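### 3.2 What ends up on the table

I went into this part of the study thinking people kept their first aid things in a box. Some do! But in most of the homes I visited for the Ketora survey, the supplies lived wherever they'd last been put down, and when I asked people to get everything out for me it came from all over the house (a coat pocket, a sewing tin, once the glove compartment of a car). We ended up with 2,522 items on our list, and I typed in nearly all of them myself, so I have opinions.

The biggest one is that dressings and bandages behave differently from pills and bottles. Pills get sorted. People know which shelf they're on and who they're for. Bandages drift. Jolene Rakena, who did the Elden visits while I did Talavera, noticed this before I did and started writing "loose" next to them in her notes, and by December we'd made that a proper column. Of the homes in the final set, 199 had at least one packaged bandage stored away from the other medical supplies, and I'd guess we missed a few more, as nobody likes emptying the last drawer for a stranger.

Labels matter too, though in a messier way than I'd hoped. A bilingual pack with the contents spelled out, like the gauze bandage in Figure 2, can be picked out of a pile pretty fast even by somebody who reads only one of the two languages.
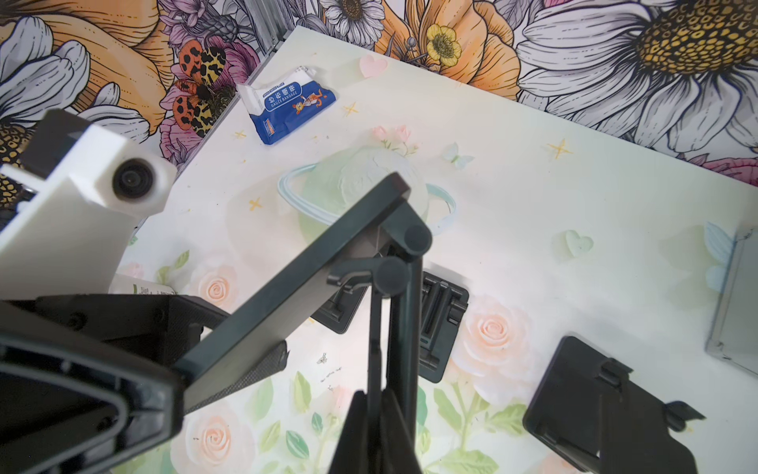
**Figure 2.** Gauze bandage package on a printed tabletop, labeled in Chinese and English.

Small bottles were harder. They roll, they get turned to the wall, and the useful side of the label is never the side facing you. In Wullo we tried asking people to find one named item while we kept time, and the searches that dragged on were mostly for bottles, even in kitchens I'd have called tidy. I haven't separated out the effect of bottle size yet, so please read Section 3.3 with that in mind.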